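Unit 4 Handout: Separating Solids from Liquids in Food Preparation
Instructor: Nesma Zaki
Revised 2/2/21

4.1 Terms

Straining keeps the liquid and removes the solids. Draining keeps the solids and lets the liquid go. The equipment is often the same; what changes is whether a bowl is set underneath. Recipes mix the two words freely, so read ahead to see which part is used next.

A sieve has a woven mesh. A colander has holes punched or molded into a solid wall. Mesh has far more open area for its size and holds back finer particles, but it clogs sooner with starch.
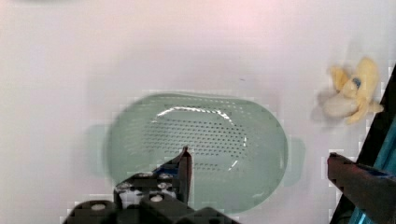
Fig. 4-1. Shallow plastic colander with two handle tabs.

4.2 Flow through an opening

Two things drive the flow: the depth of liquid over the hole and the size of the hole. Flow speed rises with the square root of depth. Doubling the depth does not double the speed. Hole size has a larger effect, as open area grows with the square of the diameter. A hole 2 mm across passes four times the area of a 1 mm hole.

Very small holes behave differently. Surface tension can hold a film of water across the opening, and draining stops with liquid still in the vessel. A tap on the rim usually breaks the film.

Thick liquids drain slowly for a separate reason. The Skurkham tables (course reader, p. 26) list viscosity for stocks, syrups, and whey. Note that the values are for one temperature only -- do not carry them over to a hot stock. 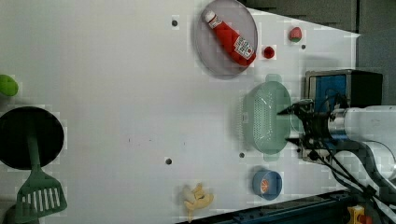 Why does pasta left in the colander stick together?
Starch on the surface dries as steam leaves, and the pieces bond where they touch. Toss with sauce or a little of the cooking water soon after draining.

4.3 Hole layout

Staggered rows fit more holes into a given area than square rows with the same spacing between centers. The gain is close to 15 percent. The wall between holes has to stay wide enough to carry the load, and this sets the upper limit on open area. 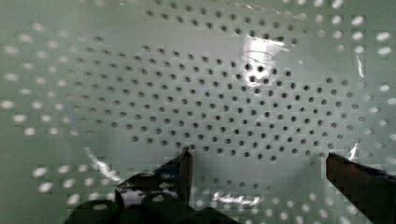

Load matters most for dense foods such as boiled potatoes. A wide, shallow vessel spreads the weight and shortens the path the water must take through the food. A deep one stacks the food, and the bottom layer is compressed. Soft berries should be rinsed in a single layer for this reason. Serrano's notes on the Kerholm method cover pressed curd, where compression is wanted.

4.4 Exercise

1. Weigh 300 g of canned chickpeas with their liquid. Drain for 50 seconds and weigh the solids.

2. Repeat with a mesh sieve, using a fresh portion. Record both weights and the difference.
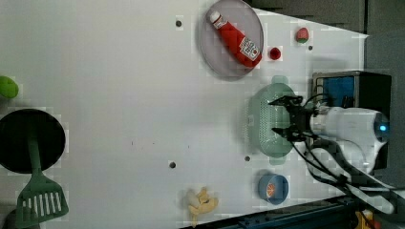 3. Rinse each portion under cold water, drain for the same time, and weigh again. Explain any gain in weight in two or three sentences.

Reading for next unit: Chávez, chapter on filtration, first half only.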